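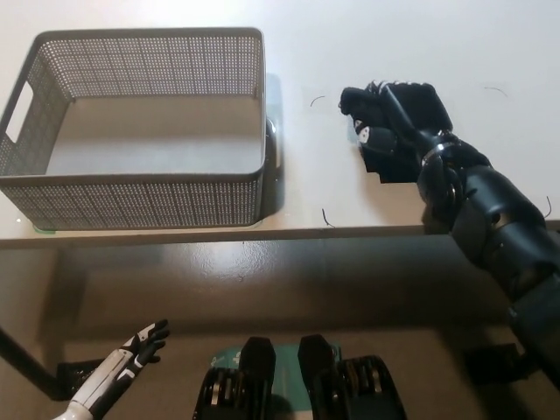 頭部カメラの1コマ。黒い物を握った右手と、空のグレーのかご。

2025年7月1日 投稿:かご入れ係

かごに入れるタスクの教示データを取り直すかどうかで、うちの班の意見が割れています。遠隔操作で人が動かして、頭部カメラと関節角を同時に記録する、よくあるやり方です。週に2日、操作者は2人。

Condwoodの共同データセットに出す前提で集めていたんですが、先方のEdgars Dambrauskienėさんから「かごの位置が固定なのは仕様か」と聞かれまして。仕様です。台に緑のテープを貼って、毎回そこに戻しています。3月からずっとこの運用です。このまま本数を増やすのと、今あるぶんを捨ててばらつかせて取り直すのと、どちらがましでしょうか。

――
投稿:ねじ山
テープで位置を決めた時点で、覚えるのは「かごに入れる」じゃなくて「あの座標で手を開く」だと思います。成功率は出ますよ。同じ台、同じかごで評価すれば。Zodthorpeのときに散々見ました。デモは毎回きれいに決まるのに、かごを手のひら一枚ぶんずらしたら、誰もいないところに律儀に落とす。

――
投稿:mokume
それは言いすぎ。最初から全部ばらつかせたら収束しないし、何が悪いのか切り分けもできない。位置固定で一度通してから、かごだけ動かす、次に物だけ変える、の順でやるのが普通でしょう。捨てる必要はないと思う。

――
投稿:ねじ山
「一度通してから」の次の段階をやった現場をほとんど知らないんですが。固定で数字が出た時点で報告書になって終わりますよね。

――
投稿:かご入れ係
耳が痛いです。半期の報告にはもう固定条件の数字を書いてしまいました。

――
投稿:半田ごて三級
位置より、台の上の細い曲がった線みたいなのが気になる。髪の毛か電線の切れ端か知らないけど、4本ある。全エピソードに同じ配置で写っていたら、モデルにとっては立派な目印になりますよ。かごより線を見て位置合わせしてる可能性だってある。

――
投稿:mokume
あの太さで? 入力の解像度を落としたらほぼ消えるでしょ。

――
投稿:半田ごて三級
白い天板に黒っぽい線だからコントラストは強い。消えるかどうかは縮小してから見ないと分からない。こういうのを「消えるでしょ」で済ませるから、後で原因不明の失敗が出るんだと思う。

――
投稿:かご入れ係
掃除は毎朝という決まりで、エピソードごとにはやっていません。過去分を見返します。

――
投稿:Fondard難民
握っている物のほうも確認したい。黒い手で黒い物を握っていて、静止画だと布っぽいかな、くらいしか言えない。人間が見てこれなら、頭部カメラだけで把持の成否を判定させるのは厳しくないですか。手首カメラか触覚は入れてます?

――
投稿:かご入れ係
手首カメラはなしです。成否は操作者が終了時にボタンで付けています。

――
投稿:Fondard難民
自己申告ラベルか……。Fondardの装置を使っていたとき、抜き取りで5本見直したら2本のラベルが間違ってました。操作者が悪いんじゃなくて、疲れてくるとボタンを押す動作まで込みで体が覚えちゃうんですよ。失敗しても成功を押す。

――
投稿:mokume
5本中2本で一般論を言われても困るけど、見直し自体は賛成。別の人が動画だけ見て付け直して、食い違ったぶんを出せばいい。取り直しの議論はその後で。

――
投稿:ねじ山
見直しに賛成なのは同じ。ただ、ラベルが全部正しくても固定配置の問題は残ります。そこは混ぜないでほしい。

――
投稿:lyt_user
Lytvynenkoの増強ツールで背景とかご位置を合成で振る手もありますが、どうでしょう。

――
投稿:半田ごて三級
かごを画像上でずらしても、腕の軌道は元のままですよね。ずれた絵に正しくない動作が付くだけでは。あと、かごの右側に落ちてる影はどう処理するの。

――
投稿:lyt_user
軌道も一応補正されます。影は、まあ、怪しいです。

――
投稿:ねじ山
「一応」で学習データを増やすのが一番信用できない。

――
投稿:かご入れ係
ありがとうございます。とりあえず、かごを動かした条件で13本だけ取って、今のモデルがどれくらい外すか見ることにします。学習には入れず評価専用で。テープは剥がします。

――
投稿:mokume
剥がすのはいいけど、固定条件に戻せるように位置は測って控えておいて。

――
投稿:ねじ山
結果が悪くても貼ってくださいね。悪い結果が貼られたスレをあまり見たことがないので。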